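4.2 Packing the bakery order

The Sisby kitchen has one decent stretch of worktop, so the packing trial happened there, between the kettle and everyone's opinions. Our question was simple: in what order should mixed buns go into a paper bag so that they come out looking like buns? Brenda Greenwood wanted heavy ones first. Clodagh Hegarty wanted pretty ones last. I wanted lunch.

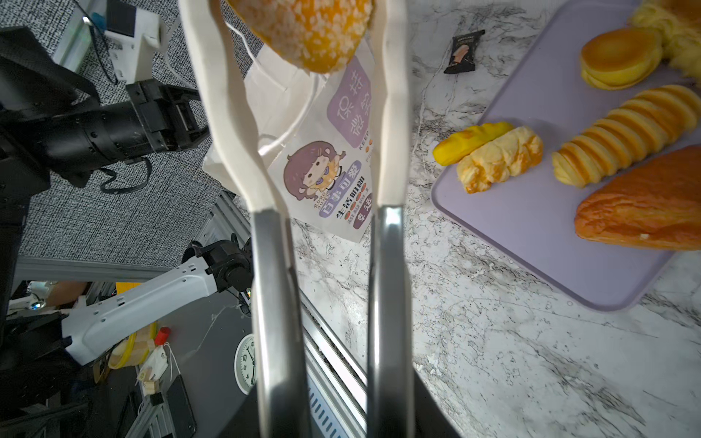
Fig. 3. Sugar-crumbed bun, the paper bag and the rest of the order on the lavender board.

The bag says KEEP, next to 保持微笑 (keep smiling), advice we followed with mixed success. Sugar was the first problem — coarse crumbs get everywhere, and the bun topped with yellow floss has no wish to share them. Glazed items were the second. Our plan gave each sticky pastry its own paper sleeve, and the sandwich pancake, being flat and good-natured, went at the bottom.

We budgeted 26 minutes for the trial, with 3 of those set aside for wiping down. Clodagh has asked that the second figure be revised before June.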